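Course 303: Good Practice in Recording Manual Tasks for Robot Learning
Handout 2: Household wet work
Instructor: Arif Liem

Scope

Dishwashing by hand is one of the reference tasks in the Hendadis task list. The rules below apply to first-person recordings of the task and to the notes filed with them. They do not cover dishwashers or industrial wash lines.

2.1 View of the hands

Both hands should stay in view while an object is being cleaned. Brief loss of one hand is acceptable during a reach. If both hands are out of view for more than 2 seconds, mark the segment as a gap. Do not trim it.

2.2 Contact

Label the role of each hand separately. The usual roles are "hold" and "act". A hand that changes role starts a new segment. Foam often hides the fingertips, and a contact point that cannot be seen is labeled "inferred".

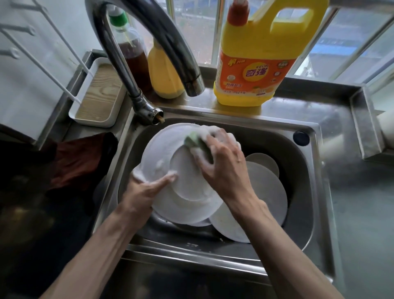 Figure 1. Plate scrubbing at the sink. Left hand: hold, at the rim. Right hand: act, with sponge.

2.3 Objects waiting in the basin

Stacked or leaning plates hide one another. Give each plate its own identifier when it is first picked up, and keep that identifier until it is put down for the last time. Plates still in the basin are entered as a group. Food residue is noted only where it is visible.

2.4 Labels and packaging

Text on bottles is copied in the original script. Translation goes in a second field. Contents of an unlabeled bottle are entered as "unknown liquid", whatever the color suggests.

2.5 Windows and privacy

A window behind the sink is common. Check it for faces, street signs and vehicle plates before release. Backlight is not a reason to reject a recording as long as the hands can be made out.

2.6 Terms

Use "scrub" for repeated motion under pressure, "wipe" for a single pass, and "rinse" only when running water reaches the object. "Clean" is a result and may not be used as an action label.

Exercise

Label segments 1 to 19 of the Cosstead set using rules 2.1 to 2.4. Work alone, then compare with your partner and list every segment where the hand roles differ.

Reading: Jerkon annotation guide, section on two-handed tasks.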